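# Recording tube-handling examples on the Imon bench
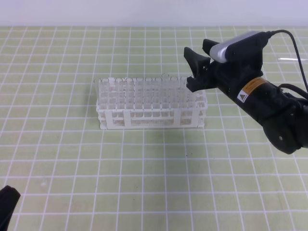 *Gripper open at the right end of the tube rack, glass rod lying towards the back of the mat.*

These are the steps we use at Imside for collecting demonstrations of rack work. They assume the arm is already calibrated and the Demik recorder is running.

## Before you start

1. Wipe the cutting mat and let it dry.
2. Set the rack lengthwise, left to right, lined up with the white grid. Write the grid position in the log.
3. Check the wrist camera cable. It needs enough slack to follow the wrist through a full turn.
4. Take one still from the fixed camera and compare it with the last session. If the rack is off by more than half a square, move it.

## Recording an episode

1. Bring the gripper to the start pose with the fingers open.
2. Press record, wait one second, then move.
3. Approach the tube from above and slow down near the rims. Clear tubes are hard to tell apart on the wrist view, so use your own eyes as well as the screen.
4. Close, lift straight up, and hold until the tube is clear of the rack.
5. Put it back in the same hole, open, and return to the start pose.
6. Stop recording and mark the episode good, bad or unsure.

Keep the bad ones. Osamu Kinoshita sorts them afterwards, and a missed grasp with a clean recovery is often worth using. Delete an episode only if a camera dropped out.

## How many

The first Sharifi set had 1000 episodes and the policy did poorly on the end columns. Aníbal Guzmán added more from both ends of the rack, which brought the total to 2087. Aim for an even spread over the holes, and shift the rack by one square every 50 episodes.

## Naming

Use the task name, then the episode number with no spaces, for example `tube_lift_1665`. Don't reuse the number of a deleted episode.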